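Two Fingers, Many Opinions: A Talk with Fredy Usuga

14 shares 6 comments

When I arrived to meet Fredy Usuga in November, he was on his knees with a flashlight in his mouth, looking for a screw. He found it after some minutes, put it in his shirt pocket and asked me if I wanted coffee before or after. I said before.

Usuga has worked with robot arms for 12 years, first at Privel, where he repaired them, and now at Endau, where he tries out grippers and cameras before the company decides what to buy or what to build. His present task is a comparison of finger pads and camera positions for kitchen work. The report is for Betancur, a customer that wants an arm to put dishes into a rack and take them out again.

"People think that I test robots," he told me. "The arm is finished already. It goes where you send it. I test the last centimeters, and for the last centimeters the arm cannot help you very much."

I asked him why dishes, which seemed to me a strange choice for a person who spent so many years with factory machines. He answered that in a factory he could always ask for a better part. If a box was difficult to hold, somebody changed the box.

"With a plate I have no such discussion. The plate was designed for a person with soft hands. The rim is thin, it has a curve, and sometimes the surface is very smooth. A mug is easier because it has a handle and walls, but then you must decide, do I take the handle or do I take the wall? We had a quarrel of two weeks about the handle."

He was for the wall. A younger colleague was for the handle. They made 200 attempts with each method and the result, he says, pleased both of them a little. The wall was the better choice when the mug was standing by itself. When another dish was very close to it, the fingers needed space on both sides that was not there, and the handle won.

This is also the reason he does not put his objects in a nice row with much air between them. He wants one thing to hide part of another, as it happens in a kitchen.

The second half of his work is cameras. In the comparison he uses a fixed view of the counter together with a small camera at the gripper. I had supposed that one good camera would be enough, and he shook his head before I finished the question.

"From far, you see where everything is. You can plan. But you do not see if the pad is at two millimeters or at eight. From the wrist, you see the pads very well, and you have lost the kitchen. I need the two of them, and I need them to agree what time it is." The last part was a serious problem in the beginning. The pictures from the wrist came late compared with the fixed ones, and 52 recordings had to be thrown away before he noticed it. 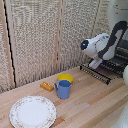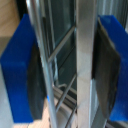
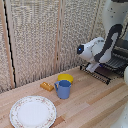
The test counter from the fixed view (first and third pictures), and a metal bar between the blue fingers, from the wrist camera (second picture).

I asked which view he looks at first when something goes wrong.

"The wrist, always. And then I am confused, and I go to the other one." He laughed at this. The difficulty with the close view, he explained, is metal. A shiny rod carries the color of whatever is near to it, so a piece of the finger appears on the rod, and a program that searches for the edge of the finger may find two of them. Thin parts that stand one behind another are also bad for judging distance. He tried a polarizing filter for this. It took away some shine and also too much light, and the filter is now in a drawer.

The color of the fingers was also a discussion. Usuga likes a strong color, which is easy to separate from the pads and from most things that one finds in a kitchen. He told me that white fingers look better in a brochure – this was the opinion of the sales department – but a white finger above a white plate gives him a headache.

For the pads he compared a harder and a softer material, both from a small supplier called Anitz. The softer one was the favorite of everybody in the first days. It held the rim of a plate with less force, and the plates did not turn in the fingers so easily. Then it began to change. After several hundred closings the surface became polished at the place where it touched most often, and the same command that used to hold a plate was now letting it slide.

"This is the thing which I want to write in large letters. Do not compare grippers on the first day. On the first day they are all wonderful. Compare them when they are tired."

The harder pad needed more force and was less forgiving if the approach was wrong by a small angle. But it was the same on the last day as it was in the morning of the first one, and for Usuga this has a great value. A weakness that stays constant can be put into the program. He has not yet decided which one he will recommend. When I pressed him a little, he said that he would sleep better with the harder one.

We spoke also about the controller, a subject where he became more careful with his words. Endau has used the same position control for years, and it does its job well if the object is where it should be. With force control the fingers can stop when they feel resistance, which sounds like the obvious answer for dishes. The problem, he says, is the rack. A finger that touches the plate and a finger that touches the rack feel almost the same to the sensor.

"So it stops, very politely, and it thinks it has a plate. It has a piece of the rack."

His solution for the moment is a mixture. The arm approaches by position, and only in the last 15 millimeters the force signal is allowed to say something. He does not call it elegant. The colleague who was for the handle would like a learned method trained on the recordings, and Usuga is not against this. He only asks that the recordings contain failures too.

"If you show only good grasps, it learns that the world is good. I keep the bad ones. I have a folder with the bad ones and I am more proud of this folder than of the other."

Before I left, I wanted to know if he has a machine at home that helps him with the dishes. He has a dishwasher, and he and his wife do not agree about how it must be loaded. She puts the mugs where he would put the bowls. He has explained to her his reasons, with a drawing, and the mugs are still where she puts them.

The report for Betancur must be ready before the end of winter. Until then he wants to repeat the whole series with heavier plates, and to find a place for the cable where it does not pull on the wrist when the arm turns back. He was already looking for his flashlight when I closed the door.

6 comments 14 shares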